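Norkurance Dulitier – posto de teleoperação bimanual com cenas simuladas

Ref. 3278
Disponível para encomenda
Ficha revista em julho de 2022

O Dulitier é um posto de comando para ensinar tarefas de manipulação a robôs de dois braços. Quem opera senta-se, pega nas duas empunhaduras e move-as como moveria as próprias mãos; o robô acompanha, e cada movimento fica gravado com a vista da câmara, a posição das juntas e a abertura das garras. Uma pessoa que nunca tocou num robô consegue perceber a lógica ainda na primeira sessão, e dá um gosto enorme ver isso acontecer!

O posto funciona com braços reais, mas a parte de que mais gostamos é o modo simulado. O pacote de cenas traz divisões de casa completas – sótãos com teto inclinado, cozinhas, escritórios – e mesas com objetos soltos de tamanhos muito diferentes. Podemos repetir a mesma tarefa a manhã inteira, trocar os objetos de lugar entre demonstrações e deixar cair um copo sem ter de varrer o chão. 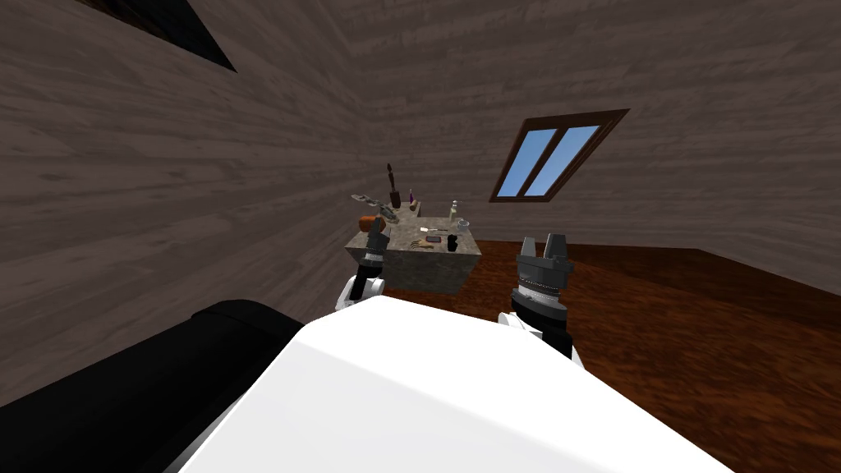
Cada demonstração pode ser reproduzida logo a seguir, à velocidade original ou mais devagar. Se a aproximação à peça saiu torta, corta-se só esse troço e grava-se de novo a partir do ponto escolhido, com o resto da sequência intacto. A Gisela Henríquez, da nossa equipa de formação, costuma pedir a quem começa que grave a mesma recolha com a mão esquerda e depois com a direita, e que compare as duas trajetórias no ecrã. Aprende-se imenso com esse exercício (e percebe-se depressa qual é a mão preguiçosa).

As empunhaduras Gillinetti têm um gatilho progressivo para a garra, bem afinado na zona de fecho suave, onde se decide se um objeto frágil fica agarrado ou foge. Há também um pedal de pausa: com o pé em baixo, o robô fica onde está e a pessoa pode recolocar os braços numa posição cómoda antes de continuar. Em tarefas compridas faz toda a diferença.

Características

Comando: duas empunhaduras independentes, pedal de pausa
Registo: 60 amostras por segundo, imagem e juntas sincronizadas
Cenas simuladas incluídas: 30
Objetos na biblioteca: 702
Vistas: câmara na cabeça do robô, câmara livre
Exportação: trajetórias e vídeo em ficheiros separados ou num pacote único
Idiomas da interface: português, espanhol, inglês

O que vem na caixa

Base de mesa com grampos, par de empunhaduras, pedal, cabos, licença do simulador para um computador e guia impresso. O computador e o monitor não estão incluídos.

Antes de encomendar

Para o modo simulado é preciso um computador com placa gráfica dedicada. Para ligar a braços reais, escreva-nos com o modelo do robô e o tipo de garra, e confirmamos a compatibilidade antes do envio. O apoio para canhotos vende-se à parte, tal como o segundo pedal.

Em outubro sai uma atualização gratuita do pacote de cenas, com gavetas e portas articuladas – estamos mortos por experimentar as gavetas a duas mãos. Quem já tem o Dulitier recebe o aviso na própria interface e pode instalar a partir daí.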